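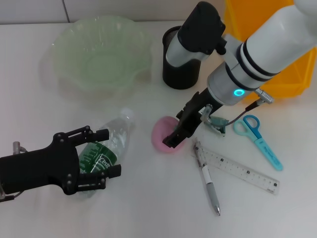
トップ 新着 カテゴリ 収納・整理 検索 ログイン ヘルプ

Clikico 掲示板 > 収納・整理 > 作業台・机

白い天板に出しておく物の置き方と容器の選定

kartini_i
共用の作業台の運用を見直している。天板は白、幅1,045mm、Aguirreの脚付きで、壁に寄せて置いてある。壁は薄いグレー。用途は決まっておらず、書き物、封入作業、昼の飲み物置き場を兼ねる。

常時出ている物は次のとおり。

・黒いメッシュの筒形ペン立て
・縁が波形の、半透明で淡い緑の大きなボウル(樹脂製、側面に凹凸の筋あり)
・水のペットボトル、白キャップ
・ピンクの丸いもの(台拭き代わりの、スポンジか柔らかいパッドのようなもの)

検討したいのは三点。
ボウルを一時置き場として残すか、蓋付きの箱に替えるか。
ペン立ての位置。今は奥の壁際の中央。
飲み物を同じ台に置いてよいか。

引き出しはない。棚を追加する予定もない。

syahrul.t
二番目だけ答える。奥の中央でよいと思うが、利き手の混在する共用机という前提での話。個人机なら利き手側の奥に寄せる。中央に置くと、書類を広げたときに上端がペン立てに当たる。A3を縦に使う作業があるなら左右どちらかの隅に逃がす必要がある。

endang_w
ボウルは替えたほうがいい。縁が波形の容器は外周の寸法に対して底面が小さく、台の上の占有面積と容量が釣り合わない。同じ場所に角形のトレーを置けば隅まで使える。しかも壁に沿わせたときに死角ができない。丸い容器と直線の壁の間には必ず使えない三角形が残り、そこに消しゴムと輪ゴムが溜まる。

kartini_i
> endang_w
ボウルの上端の直径は約28cm。底の径は測っていない。壁との隙間に物が溜まるのは指摘どおりで、先週はクリップが出てきた。

zulk_osman
角形に賛成しない。一時置き場に要求されるのは容量ではなく、入れるときに狙わなくていいことと、中身が見えることの二つ。口が広く、側面が光を通す容器はその両方を満たす。角形トレーに替えると、今度はトレーの中を区画で仕切る話が出てくる。仕切った時点で一時置き場としては使いにくくなる。仕切りに合わない物が来たとき、置いた人は仕切りの上に載せる。

うちは事務所の受け渡し台で、似たような半透明の深めの器を使っている。不透明の箱だった頃は、底の物が月をまたいで残っていた。替えてからは横から見て分かるので、気づいた人が抜いていく。

endang_w
> zulk_osman
見えるかどうかは素材の話であって形の話ではない。半透明の角形を使えばよい。Plariaの書類トレーに同じ程度に透けるものがある。

zulk_osman
角形は隅に埃が溜まる。拭くときに指が入らない。Plariaのものは持っているが、内側の隅の丸みが小さく、綿棒を使うことになる。丸い器は一周で拭ける。側面に筋のある器は筋に沿って汚れが残るので、その点だけは平滑なほうが上。

endang_w
綿棒を使うほど汚れる物を、そもそも書類の隣に置かない。

kartini_i
そこは三番目の質問と関係する。飲み物と紙が同じ台にある以上、水滴は来るものとして考えている。

fitri_o
三番目について。共用の受付カウンターを管理していたときの規則を書く。

・飲み物はキャップの閉まるものに限る
・紙を扱っている間は、容器を紙より奥に置かない(手が紙の上を通るため)
・倒れたまま放置しない。倒れていたら見つけた人が立てる
・席を離れるときは持っていく。残った物は時刻にかかわらず一時置き場に移す

四つ目が一番効いた。持ち主の名前を書かせる案も試したが、書かない人は最後まで書かなかった。

syahrul.t
二つ目は疑問。手前に置くと袖が当たる。紙の横、腕の可動範囲の外が正解では。

fitri_o
> syahrul.t
幅に余裕があれば横。うちのカウンターは奥行きはあったが幅がなく、横に逃がせなかった。幅1,045mmで一人が使うなら横で足りる。二人並ぶなら足りない。

kartini_i
二人並ぶことがある。封入のときは片方が折り、片方が入れる。

syahrul.t
その作業中だけ飲み物を台から下ろすのが早い。規則を場所で決めると例外が増えるので、作業の種類で決める。「紙を束で扱う間は飲み物なし」の一行。

fitri_o
同意する。私の二つ目は取り下げる。

endang_w
ペットボトルの置き方で一つ。ラベルが全周に巻いてあるボトルは残量が見えにくい。共用台に残っている半端な水は、残量が分からないと誰も捨てない。腰のあたりだけに巻いてあるものは上下で水面が読める。箱買いするならそこを見て選ぶと片付けが早くなる。銘柄は問わない。

zulk_osman
それは細かすぎる。残っていたら捨てる、で済む。

endang_w
未開封を捨てられた側の意見も聞いてほしい。キャップのリングがつながっているかどうかを確認せずに流す人がいる。

kartini_i
未開封は残す、開封済みは夕方に捨てる、とする。判定はキャップのリング。

ペン立ての話に戻したい。今のメッシュ筒は底もメッシュで、シャープペンの芯の粉とインクが天板に落ちる。白い天板なので輪の跡が目立つ。対策はあるか。

syahrul.t
底に敷く。円形に切ったフェルトを内側に入れるのが普通だが、粉を吸って黒くなる。コルクの薄板なら取り出して叩ける。外側の底には透明のクッション材を小さく貼る。全面に敷くと筒と天板の間に水が入ったとき抜けない。

zulk_osman
筒の塗装が落ちている可能性も見たほうがいい。メッシュの黒い筒は切断端から錆びることがあって、輪の跡が茶色ならインクではなく錆。濡れた台拭きの後で筒を戻すと進む。跡の色は。

kartini_i
灰色。茶色ではない。

zulk_osman
それなら芯の粉か、塗料の擦れ。メラミンスポンジは使わないこと。艶のある白い面は曇る。中性洗剤を薄めて、柔らかい布で押さえるように拭く。

endang_w
天板の表面材が分からないうちは目立たない所で試すのが先。裏側の縁でよい。

Turanceの樹脂筒に替えるという選択もある。底が閉じているので粉は下に落ちない。そのかわり中に溜まるので、月に一度は逆さにする。

syahrul.t
樹脂筒は軽い。定規やハサミを片側に寄せて入れると倒れる。メッシュの金属筒のほうが重心は低い。本数を制限できるなら樹脂でも構わない。

kartini_i
本数は多い。先月、台の上の筆記具を全部出して書けるか試したところ、書けたのは18本だった。残りは処分した。

endang_w
18本でも多い。共用台なら黒と赤が数本ずつ、油性マーカー、ハサミ、定規で足りる。残りは予備として箱に入れて別の場所に置く。筒に隙間があると、戻すときに先端を見なくて済む。詰まっている筒は戻すのが面倒で、結果としてペンがボウルに入る。

kartini_i
それは起きている。ボウルの中身の大半はペンだった。

zulk_osman
つまり問題はボウルの形ではなく、筒の詰まり具合だったという話になる。先に筒を減らして、それでもボウルが溢れるなら角形を検討する順番でいい。

endang_w
順番については異論なし。形については意見を変えない。

fitri_o
スポンジの件が出ていないので書く。台の上に直置きすると、接している面が乾かない。白い天板なら跡も残る。立てて置けるホルダーか、網の上。丸くて平たい形は立てにくいので、網のほうが向く。共用だと台拭き用と食器用が混ざるので、色で用途を固定する。ピンクを台拭きにしたなら、食器側にはピンクを買わない。

syahrul.t
書類を扱う台に濡れたスポンジを常駐させること自体に反対。乾いたマイクロファイバーを一枚、フックに掛けておくほうがよい。水が要る汚れは流し場から濡らした布を持ってくる。

fitri_o
流し場が遠いと、乾いた布だけでは拭かなくなる。距離はどのくらいか。

kartini_i
廊下の向かい。扉が一枚ある。

fitri_o
それなら布で運用できる。スポンジは流し場に移してよいと思う。

zulk_osman
賛成。ボウルに入れるのだけは避けること。容器が近くにあると濡れた物が入る。筋のある器は底に水が残ると乾きにくく、下にある紙類が波打つ。

kartini_i
整理すると次の運用になる。

・ペン立ては奥の左隅へ移動。中身を減らし、底にコルクを入れる
・ボウルは奥に残し、壁から指が入る分だけ離す。中身は毎夕、最後に使った人が空ける
・紙を束で扱う間は飲み物を台に置かない
・開封済みのボトルは夕方に廃棄、未開封は棚へ
・スポンジは流し場へ。台には乾いた布

一つ未定なのが、夕方に空けたボウルの中身の行き先。

syahrul.t
左隅にした理由は。

kartini_i
右側にコンセントがあり、コードが通る。筒を置くとコードに引っ掛かる。

syahrul.t
了解。それなら左でよい。

endang_w
ボウルの中身は、行き先が決まっている物は戻し、決まっていない物は封筒に入れて日付を書く。封筒が5枚になったら古いものから開けて処分を判断する。箱にすると溜まる。封筒は厚みで分かるので溜めにくい。

zulk_osman
封筒は中が見えない。さっきの見えるほうがよいという話と矛盾する。チャック付きの透明袋にするべき。

endang_w
透明袋は日付が書きにくい。ラベルを貼る手間が増えると誰もやらない。封筒なら手元のペンで書ける。中身を見たいのは捨てる前の一回だけなので、透明である必要がない。

zulk_osman
白い記入欄の付いた袋がある。

endang_w
あるのは知っている。単価が違う。

fitri_o
どちらでも構わないと思うが、置き場所だけは台の外にしたほうがよい。台の上に置くと、それも一時置き場になる。

kartini_i
封筒は在庫が余っているので封筒で始める。置き場所は棚の下段。8月いっぱい試して、ボウルの中身がどう変わったかをここに書く。

syahrul.t
筒の底のコルクは厚すぎると短い鉛筆の頭が沈まず、逆に筒から飛び出して倒れやすくなる。薄いもので。コースターを切ると大抵厚い。

kartini_i
コースターを切るつもりだった。薄いシートを探す。

zulk_osman
文具店より工作材料の棚にある。筒の内径を測ってから買うこと。メッシュの筒は上下で径が違うものがあるので、底の側で測る。

kartini_i
底の側で測る。外径から網の厚みを引けばよいか。

zulk_osman
底に縁の巻きがあるとその分狭い。紙を丸く切って落としてみるのが確実。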